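Wisance arm

The Wisance arm is a tabletop robot arm built by hobbyists at the Farquharson workshop, a shared workspace in Prarnham. It was designed by Lorna Tan and is used mainly for learning to pick up light household goods. The name covers both the arm and the control software written for it.

Design

The arm has a two-finger gripper and a small camera mounted close to it. Most of the structural parts were made in the workshop on shared machines. The motors are driven from a single board under the base, and the wiring runs along the outside of the links so that it can be replaced without taking the joints apart. The build used 27 printed parts in its first version. A later revision combined several of the brackets and moved the power supply off the table.

Development

Work began in March with a fixed-base version that could only reach straight ahead. Tan added a rotating base after the first trials and rewrote the motion code, which had been adapted from an earlier plotter project called Itirberg. The parts list and drawings were released to workshop members on 2024-04-12.

Handling of soft packaging

Rigid boxes and cups were used in early trials. Later sessions moved on to bagged goods, including artificial flowers and garden items, laid out on a tabletop. Clear film is difficult for the arm's software, as reflections along the folds can be mistaken for edges. The closing speed of the gripper was lowered to 60 percent for these items. 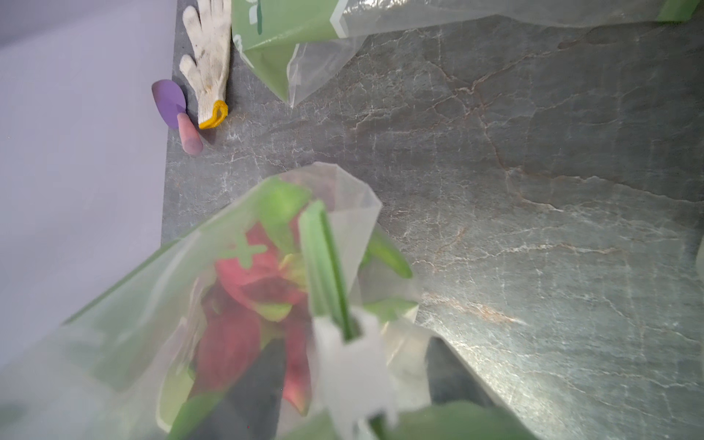

Gripper camera view of artificial flowers in a translucent bag, with a work glove and garden trowel behind.

Each session is saved as a separate log, and the software keeps the last 1000 logs before deleting the oldest. Members book the arm in blocks of 3 hours.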